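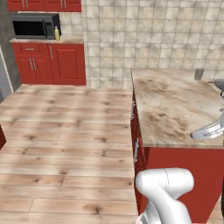

If your arm drops a cup the moment it starts to move away, don't blame the grip force just yet, because I lost most of a January to that one! In our Grominia kitchen sim the trouble was contact settings. Start with something plain, like the small gray cup at the back of the island, and set friction back to its default before you touch anything else.

Next, open the Prerum log and look at step 400, where my fingers let go every time.

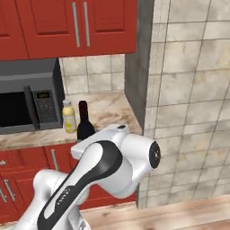

If the contact force falls to zero there, halve the time step and run it again, up to 5 times.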